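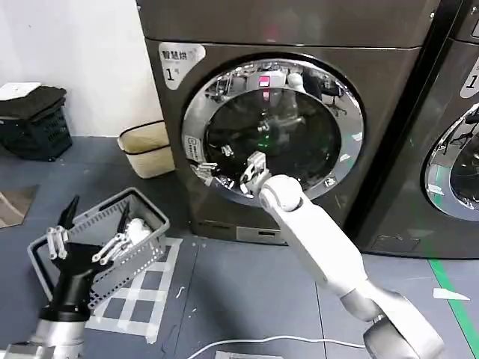
Washer door, week two

The door task has 181 usable demonstrations as of this afternoon. I threw out more than I would have liked in the first week, nearly all for the same fault, so most of this post is about that fault.

The setup has not changed since the June post. Two arms, a multi-fingered hand on each, camera at the head, operator in gloves at the desk behind the partition. The operator sees only the head camera. Marek Beneš keeps asking for a second view from the side, and I keep saying no. The policy will not have a side view, and I don't want demonstrations that depend on information it can't get.

The fault is in the approach. A person opening a front loader hooks the fingers behind the rim and pulls without looking. Through the head camera you can't feel the rim, so operators drive the hand in until something stops it, and what stops it is the face of the chrome ring. The fingers load up, the wrist controller gives way, and the hand slides along the ring until it finds an edge or doesn't. Played back at full speed it looks like a decent grasp. In the joint torques there is a plateau of a second or more before any door motion. A policy trained on those learns to lean on the door.

Ctibor Trnka wrote a filter that flags any episode where finger torque stays above threshold with the wrist stationary. The threshold took five tries. Set low, it rejects the pull itself, which is also high torque. We ended up gating it on wrist velocity over a short window and hand-checking what remained. The script is in the Havlíček repo under tools, and the README is out of date.

Things that helped the operators:

Come in from the side of the rim with the fingers already curled. Opening them at the door costs time and usually ends in a second contact.

Park the idle hand before starting. We record both arms whatever happens, and if the other hand wanders during the reach, the model picks up the wandering. Fingers up, forearm low, clear of the basket.

Pause for half a second between contact and pull. It gives the segmentation something to cut on.

The chrome is a nuisance. It reflects most of the room, so the pixels around the grasp point change whenever somebody walks past. I considered matte tape over the ring and decided against it, as the machines in the Tristhorpe building won't have tape on them. We now vary the room lights between batches instead.

Floor tape: the white grid is for placing the basket. Position and tilt get varied from one episode to the next, and the cell goes in the log by hand. Seven episodes have no cell recorded. I have kept them for the door policy, where it doesn't matter much, and excluded them from loading.

Loading is next. Cloth out of the basket, through the door, nothing left hanging over the lip. I expect it to be slower to collect, and black cloth in shadow is already hard to make out in the head view. Inia has the sizing for the storage, and at the present rate the raw recordings come to 704 GB before compression, so the Bevar drive needs clearing first.

Still open: glove calibration drifts over a long session, thumb worst. Recalibrating at every break hides it without fixing it. If anyone has a method that doesn't involve taking the glove off, my address is on the contact page.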